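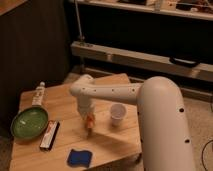

3.2 Rebuilding the wrist

I did most of the Kunska build on Saturdays in the Trekuswood shared workshop, and the wrist ate up more of that time than everything else put together! The first version sagged by 9 mm at full reach, so I reprinted the inner bracket and went back to the same pick test with kitchen-type stuff on the table. The small orange piece up by the gripper in Figure 1 is the one I used for tuning (the blue sponge came later and was a real pain). I ran 61 picks per bracket, and the second bracket dropped 2.

Figure 1. Pick test with the Kunska arm.

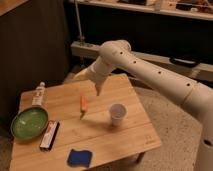
Can you build the bracket without a fancy printer? Any hobby machine that holds a steady bed will do, and mine took 10 hours to print it.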